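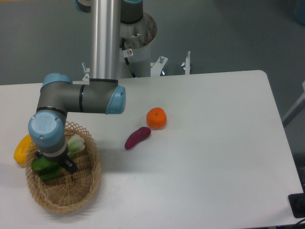 Figure 2. Small white sticker with a red circular prohibition symbol, on the front of a round pedestal.

4. Size, placement and wear of prohibition signs

4.1 What was recorded

The survey covered 8 buildings in Wamham and the surrounding district: a hospital annex, a public library, a bus depot, a swimming pool, two secondary schools, the Gittins paper mill and the Floria garden center. In each building we walked every floor that staff would let us enter and recorded every sign, label or sticker that told people not to do something. This gave 2,089 items. Signs that only gave directions or named a room were left out, as were fire exit signs, which are covered by separate rules and are checked on a separate schedule.

For each item we wrote down the height of its center from the floor, its longest side, the background it was fixed to, whether it had words, a symbol or both, and its condition. Condition was scored on the Skodedness scale, which was developed for painted road markings and adapted for indoor use by Efa Rosser. The scale runs from zero (as printed) to five (no longer readable by a person standing at arm's length). All items were scored in place by one of us and a second time from a photograph by Eleri Griffiths, who had not visited the buildings. Where the two scores differed by one step the lower score was kept. Where they differed by more, the item was visited again.

The second scoring caused some trouble with glossy stickers. Glare from ceiling lights hid cracks that were plain on site, and most of the return visits were for this reason. We did not correct for it in the first building, the library, and the scores for laminated signs there should be read with that in mind.

4.2 Size

Signs fell into two groups with few items in between. Wall and door signs were mostly the size of a sheet of letter paper or half of one. Labels fixed to objects – cabinets, pumps, vending machines, pedestals, ladders – were much smaller, and many would be covered by an adult's thumb. Labels of this second kind (Figure 2) usually have one symbol and little else, and they are read from close up or not at all.

The gap between the groups matters for how the signs are looked after. Wall signs were listed in the maintenance records of all the buildings except the bus depot. Labels on objects were listed in none of them. When we asked who was responsible for replacing a worn label, staff at the pool and at both schools named the supplier of the object. At the paper mill, the answer was whoever noticed first. The library had a box of spare stickers in a back office, but the symbols in it did not match any of the labels we had recorded on the public floors.

4.3 Placement

Wall signs were placed close to adult eye height in every building, including the parts of the pool and the schools used mainly by children. The lowest wall sign in the children's changing area at the pool was higher than the coat hooks there. It asked readers not to run.

Labels on objects were placed wherever the object had a flat or gently curved surface. This often put them below waist height or on a side that faced a wall. Placement seems to be settled before the object reaches the building, and it takes no account of how the object will stand once it is installed. At the garden center, a row of storage cabinets had been pushed together so that the labels on their side panels could not be seen without moving a cabinet. In the hospital annex, labels on the backs of linen carts faced the person pushing the cart and were among the best placed in the survey.

Prothero, who interviewed workers at the mill for a related study, found that people could describe a label on a machine they used daily but often placed it on the wrong side. Our own short interviews were too few to test this, though two of the cleaners at the library made the same kind of mistake with a label on the floor polisher.

4.4 Color and background

Red on white was the most common scheme, both on walls and on objects. It stood out well against painted metal, brick and dark wood. On white or pale surfaces the edge of the sign was lost at a distance and only the red ring remained. Readers did not seem to mind this when the symbol was a familiar one, such as the crossed-out cigarette. With less familiar symbols, the ring alone told them that something was forbidden without telling them what.

We showed photographs of twelve symbols to visitors in the library entrance hall over several afternoons in April. Visitors were asked to say in their own words what each symbol meant. Smoking, dogs and food were named by nearly everyone. The open hand was read in three different ways: do not touch, do not enter, and stop. All three carry the same general message, and Rosser argued for counting them together. Griffiths did not agree, on the grounds that a person who reads the hand as "do not enter" may stay out of a room they are allowed to use. We report the three readings separately in the tables and leave the matter there.

4.5 Wear

Wear followed touch more closely than age. Signs on push plates and near door handles had the highest Skodedness scores, and signs on walls above shoulder height had the lowest, even where the building records showed that both had been put up in the same month. Corners lifted first. Once a corner had lifted, dust gathered under it and the rest of the sticker tended to follow, often with the help of a passing sleeve.

Sunlight was the other main cause. Red faded faster than black in every south-facing window we recorded, so that older prohibition signs had a clear black figure inside a pale pink ring, or no ring at all. At the bus depot one such sign, meant to forbid bicycles, had lost both ring and bar and now showed a bicycle and nothing else. A row of bicycles was leaning under it.

Cleaning products had less effect than we expected. The pool uses stronger products than the other buildings and its scores were close to the average. Iolo Morgan, who manages the building, suggested that the pool's signs are mostly engraved plastic and are wiped down with clear water after treatment. Both points were correct when we checked the purchase records and the cleaning sheets.

4.6 Replacement

Replacement was rarely planned. In the seven buildings that kept records, wall signs were replaced when a room was repainted or changed its use, and a worn sign in an unchanged room could stay up for many years. The hospital annex was the exception, with a yearly walk-through and a short form. Its mean score was the lowest in the survey for wall signs and near the middle for labels on objects, which the form does not mention.

Hand-written additions were common. Staff had gone over faded words in marker pen, taped paper notes below symbols, and in one school pasted a new sign over an old one that said the same thing. Eleri Gough has collected additions of this kind from offices and describes them as a record of which rules are being broken. Our material fits her account in part. The taped notes in the schools did cluster around food and phones, but those at the mill mostly explained a symbol that new staff had asked about.

The full list of items, with scores from both rounds, is given in Appendix B. Section 5 takes the labels on objects separately and compares the mill and the garden center, where the same supplier's cabinets are in use.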